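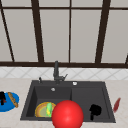 Diary > Arms and Grippers

I meant to spend the whole of today writing up October, and instead I've been at the sink again. It's only the simulated sink, of course, with its grey tap and its diamond tiles, but I have looked at it for so long now that I half expect to find it when I go downstairs to do the dishes.

The job this week is the Clandness gripper against the Clanlow one, both on the Ķēniņš controller, and both picking up the same green thing (we call it the cucumber, and I'm sticking to that) from the plate in the left-hand basin. I gave each of them 200 tries before lunch. The Clanlow is lovely and gentle on the way down but it dithers so much when it gets near the plate! The Clandness just goes in and grabs, and I'm sorry to say I have grown rather fond of it, even though it clipped the side of the basin 15 times and the Clanlow hardly ever did.

After lunch I moved the start point, put the bread plate a touch further out and set the whole lot going again, which took far longer than I'd hoped, so there was plenty of time for tea.
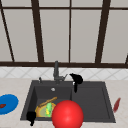 Page last changed 11 Nov 2021

I do like having the black gripper parts against that pale worktop, as you can pick them out straight away, but over the dark sink they get lost, and I spent ages squinting at the one beside the tap trying to decide which way the finger was pointing. I might lighten the basin tomorrow. The big red ball at the front I shall leave alone.

The long run for Clisumside is 2000 tries at 60 steps each, and it's going now with the fan roaring away. I've promised myself I won't sit up with it.

Comments (2)

Anonymous: Did you try the Clanlow with a slower wrist? Ours stopped dithering once we did that.

Reader in Leeds: More sink please! I've been following since the drawer handles.

Recent entries
- Drawer handles, second go
- Moving everything over to the Ķēniņš
- A very slow October

Back to top | Write to the diary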